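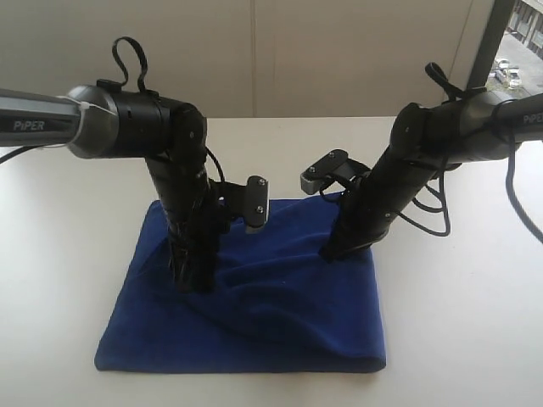
Two PiPER arms over a blue cloth on the white table.

Gallery: the Wenutent towel folding package
April 22, 2022

Wenutent is a setup service for small two-arm work cells. You supply the arms and a table, and they supply the mounting plan, the cable layout, the folding routines and two days of on-site training. We have been looking at the towel package, the cheapest of the three they sell, at our shop in Skirnville. The photos on this page go with the written review, which covers price and support terms in more detail.

The package is aimed at hotel suppliers, gyms and small laundries. It handles flat goods only: hand towels, bath towels, cleaning cloths. Shirts and fitted sheets are not on the list, and Wenutent told us they have no plans to add them before December.

Cloth position matters less than we expected. The manual asks for the towel to be put down inside a marked area in the software view, but the corners do not have to line up with anything. A plain table works well. Our first one had a wood grain top and Anas Mansour, who did the install, asked us to change it before he would start the calibration.
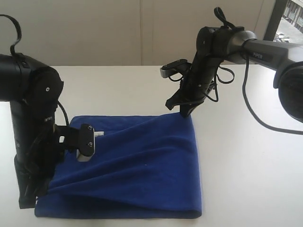 Thick towels take longer than thin ones. The routine has a separate setting for pile height, and it is worth getting right on the first day. With the setting too low, the grippers close above the fabric and the arm goes back for a second try. There is a limit of 3 tries, after which the cell stops and waits for an operator.

Cables are left to the customer more than they should be. The layout sheet shows where they go at rest and says little about how much slack to leave at the wrist. We asked for a better drawing and got one the next morning. It should be in the box.

The operator screen is simple. Start, pause, park, and a page of settings behind a password. The text is small on the tablet they recommend - we moved to a larger one.

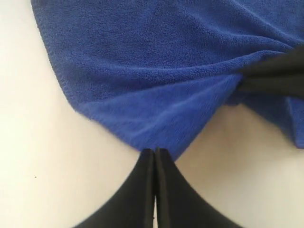 Edges and hems are the hard part of any folding job, and most of the 171 pages in the manual are about them. The chapter on wrist cameras is the one to read first. It explains how to set exposure for dark fabrics and for white ones, and how to save each as a preset. Switching presets takes a few seconds.

Mixed loads are possible but slow. Wenutent suggests sorting by color and size before the goods reach the table, and we agree with that.

Training was good. Mansour kept the groups small and let each person run the cell alone for 15 minutes at the end of the day.

The package is sold direct and through Ralesska. Service calls are handled by Konstantinidis, with parts shipped separately. Arms and table are not included in the price.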